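Slide 1. Title
Laying a small table: plates, bowls, cups and the carton
Talk for the Jiltmont kitchen skills afternoon, 2 pm slot. Leave the title up while people sit down.

Slide 2. Scope
Breakfast and light lunch settings only. No cutlery drill today, that is covered in the second half by someone else. Tables in question are the white-topped ones used in the Jiltmont dining room. Small tops, one or two diners, no side table to put things on.
Say at the start that all the tableware discussed is single-colour and unpatterned. Patterned ware has its own problems with orientation and I will take those as questions.

Slide 3. The covering
Cover the front part of the top and leave the back bare. The covered part is where the diner eats. The bare part is for things that get lifted and poured.
Cloth or paper both work. Cloth lies flatter once it has been pressed; paper holds the fold line for the first few minutes and a bowl can rock on it. Smooth from the middle outwards.
The back edge of the covering should run parallel to the edge of the table. Check this from a standing position before anything goes down. Correcting it afterwards means lifting everything.
Plain tan or beige is the Jiltmont standard. White on white was tried in June and given up, as staff could not see where the covering stopped.

Slide 4. The plate
Goes down first. Everything else is placed by reference to it.
Large flat plate, low rim. A low rim looks tidy but gives the thumb very little to hold, and the usual fault is a thumb well inside the eating surface. Hold at the sides, fingers under the rim, lower it level.
Whole plate on the covering. A plate straddling the edge of a cloth tilts slightly, which is easy to miss until there is soup or egg yolk on it.
Demonstrate twice, once slowly. Do not talk during the second one.

Slide 5. The bowl
Beyond the plate and to the right. Not touching it. A flared bowl needs more clearance than its foot suggests: measure from the lip. With the Fehr bowls the difference between foot and lip is 5 cm all round, and people regularly set the foot in the correct place and find the lip hanging over the plate.
If the bowl has a pointed or squared part to its lip, decide which way it faces and keep to that across the whole room. We turn it away from the diner.
Bowl and plate in the same colour family need not match exactly. Older pieces fade in the dishwasher and there is no point sorting them by shade before every service.

Slide 6. Cup and carton
Both at the back, on the bare top. Cup and carton side by side so that pouring is a short movement, with no reaching across food.
Plastic cups are light and travel when knocked. Put the cup down empty and leave it empty until the diner is seated.
Cartons: stand upright, name facing the diner. This matters more with oat drinks than with dairy, as several people at Jiltmont have one and not the other, and they should be able to read the side of the pack without picking it up. Cap closed until first use.
Do not decant into a jug. The Bornura dining room does, and it then needs a label on the jug, which comes off in the wash.

Slide 7. Results from the trial
We tried the fixed order (covering, plate, bowl, cup, carton) over 59 settings. In 13 of them something had to be moved after the last item went down. In most of those the bowl was the item moved.
I have no figures for the old method, so do not present this as an improvement. It only shows where the remaining trouble is.

Slide 8. Clearing
Reverse order. Carton first, back to the fridge if opened. Cup, bowl, plate. Fold the covering inwards so crumbs stay in it.
Allow 2 minutes per table. If Jastlow are delivering that morning, clear the tables by the door first.

Slide 9. Questions
Likely ones: left-handed diners (mirror the bowl, leave the cup and carton); trays (separate talk); whether the covering is needed at all (yes, for grip).
Leave the last slide up during questions.

Slide 10. Table at the back of the hall
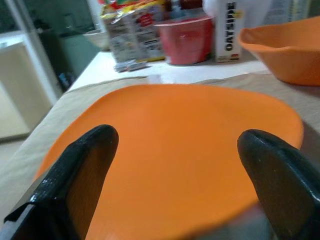
Ravinder McIntyre: On slide 6, I would keep the carton at the back but put it on the left for anyone who pours left-handed. Mirroring only the bowl leaves them reaching over the cup. Could the answer on slide 9 be changed before the afternoon session?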